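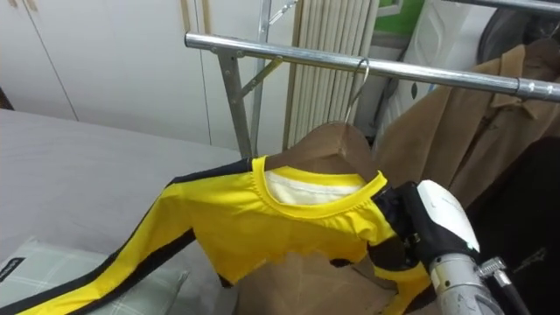
How Does Cloth Get Its Colour?

By Tùng Quách

Wool from a white sheep is a creamy colour. Cotton picked from the plant is usually off-white. Nearly all the other colours in your drawer were put there by somebody, using dye.

A dye is a coloured substance that joins on to the threads of a cloth. Paint is different. Paint sits on top of a surface in a thin layer, and if you paint a T-shirt the painted part goes stiff. Dye goes into the threads, so the cloth stays soft and bends as it did before.

Dyes from plants

For thousands of years people made dyes from things they could find or grow. Blue came from the leaves of woad and indigo plants. Red came from the roots of a plant called madder, and also from tiny insects that were dried and crushed. Yellow was the easiest to find. Onion skins give yellow, and so do many flowers, leaves and barks. In much of Europe the best yellow came from weld, a tall plant with small flowers that grows on rough ground.

Green was harder. Plenty of leaves are green, but the green in them makes a poor dye and soon fades. Dyers usually made green by dyeing the cloth twice, once in a blue bath and once in a yellow one.

The town of Gustier was known for its yellow. A page from the town accounts, written in 1544, lists what the dyers there paid for weld, firewood and alum. Firewood cost them the most. The water in the big pans had to be kept hot for hours, and a dyer who let the fire go out could end up with patchy cloth.

What is alum for?

Many plant dyes will not hold on to cloth by themselves. You could soak a piece of wool in onion-skin water, and it would look yellow, but a lot of the colour could come out when you washed it. Dyers found that if they soaked the wool in certain minerals first, the colour stayed. A substance that does this job is called a mordant. The word comes from the French for "biting", and people used to think it helped the dye bite into the cloth.

Alum is a mordant. It is a white powder or crystal that dissolves in water. One part of it joins to the wool and the dye joins to that, so it works a bit like a hook between the two. Iron can be used as a mordant too, but it makes colours darker. Yellow with iron often turns olive green.

Dyes from factories

In the nineteenth century chemists learned how to make dyes from coal tar, a sticky black liquid left over when coal was turned into gas. The first one to sell well was purple. Others came soon after, and before long there was hardly a colour that could not be made. Factory dyes were cheaper than plant dyes and one batch matched the next, which mattered a great deal if you were making hundreds of coats.

Most clothes today are coloured with factory dyes. Different threads need different ones. A dye that works well on cotton may do nothing at all to polyester, because polyester takes in very little water. It is often dyed in very hot water under pressure, inside a sealed machine, so that the dye can get in.
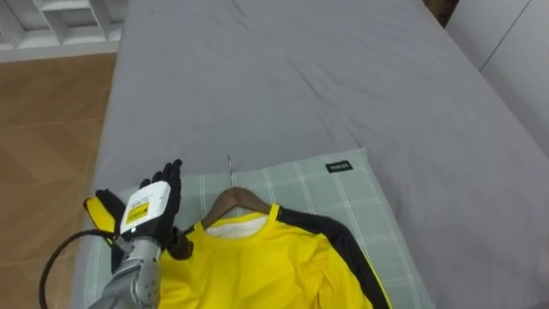 Issue 19 | Page 2

Stripes and patterns

There are several ways to get more than one colour on the same piece of clothing. A yellow shirt with black stripes down the sleeves might have the stripes printed on, or the stripes might be separate strips that have been sewn in place. A striped jumper is often knitted from yarns that were dyed before the knitting started.

Tie-dye works the other way round. The cloth is tied up tightly with string, and the dye cannot reach the parts that are squeezed together. When the string comes off, those parts are still the old colour.

Why do colours fade?

Sunlight breaks dyes down. Look at an old pair of curtains and compare the side facing the window with the side facing the room. Washing takes some colour away as well, and hot water takes more than cool water does. Turning clothes inside out before they go in the machine helps the outside keep its colour for longer.

Try it: onion-skin yellow

You will need an adult for the hot part.

Dry skins from 2 large brown onions
An old saucepan that will not be used for food again
A small piece of white wool yarn
Water and a sieve

Put the skins in the pan, cover them with water and ask the adult to simmer them for half an hour. Strain out the skins. Wet the yarn, put it in the warm liquid and leave it until the liquid is cold. Rinse it in cool water and hang it up to dry away from the sun.

Words to know

Dye: a substance that colours threads all the way in.
Mordant: something that helps a dye stay on cloth.
Weld: a plant used to make yellow dye.

Next issue: Where Do Buttons Come From? Tùng Quách visits the Mustari button works.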